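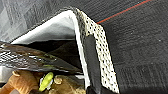

Wrist camera view, white bin with perforated side, black pad against the inner face of the panel.

Grurville Bin Demonstrations

Teleoperated demonstrations of a robot arm working with a plastic storage bin of soft household items on carpet. Recorded at the Endside site. Maintainer: Gadisa Berhe.

Contents
459 episodes for training, 86 held out. Each episode has wrist video, joint positions, gripper opening and the operator's commands.

How it was recorded
The operator drives the arm with the Arnov hand controller and watches the wrist view on a monitor. No scripted motions are used. Two operators took turns. Bin contents were changed between sessions and include plush toys and patterned fabric.

Layout
train/ and heldout/ hold one folder per episode. Notes typed by the operator are in notes.txt. Episode 707 has no notes file. Episode numbers are not continuous; aborted runs were deleted and their numbers were not reused.

Known issues
Wrist video is compressed and fine texture is soft. Dark areas inside the bin lose detail. Gripper opening was logged in raw units before June; use the Mamo script to convert.

Last updated 2021-01-10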